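Laboratory Safety Notice: Gripper Fault at the Claltmont Site

Issued in the August newsletter of the Feltetti Automation Institute

The Institute wishes to inform staff, students and visiting researchers of a fault in the manipulation laboratory at Claltmont. There were no injuries. Work on the tableware sorting project has resumed under the conditions set out in this notice.

The fault took place during run 1507 of the Turunen stacking program. The arm had been told to release a bowl and move back to its rest position. The controller recorded the release as complete, but the fingers had not opened fully. The arm then rose with the bowl still in its grip and swung toward the operator's side of the table at normal travel speed. Kwame Agbenyega, who was on duty at the console, pressed the emergency stop. The bowl struck the edge of the table and fell to the floor.

A review led by Ctibor Ondrejka, Laboratory Safety Officer, found that the finger position sensor had drifted out of calibration. The sensor had last been checked 605 operating hours before the fault. The control software accepted its reading without comparing it to the motor current, although both values were available. The review also noted that two earlier runs had ended with a late release. Both were entered in the logbook as minor and were not reported.
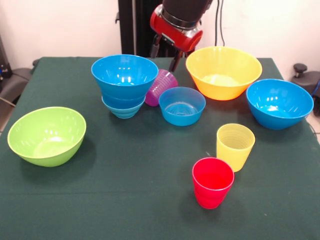 Does the fault affect work with light plastic bowls and cups?
The same rules apply to all objects, whatever their weight, as the main hazard is the movement of the arm after a false release signal.

The following measures are now in force at Claltmont and at the Givard annex. The finger sensor is to be checked at the start of each shift, and the result signed for in the logbook. After every release command, the arm must hold still until the sensor reading and the motor current agree. Travel speed near the operator's side has been reduced. Any late or partial release, however slight, is to be reported to the Safety Officer before the next run begins.

All 23 registered operators are required to complete a short refresher on the emergency stop procedure. Operators who have not completed it will have their console access suspended until they do so. Sessions are held in the Claltmont laboratory, and places may be reserved through the Safety Office.

The full review report is available to Institute members on request. Questions concerning the software change should be addressed to Mr. Agbenyega.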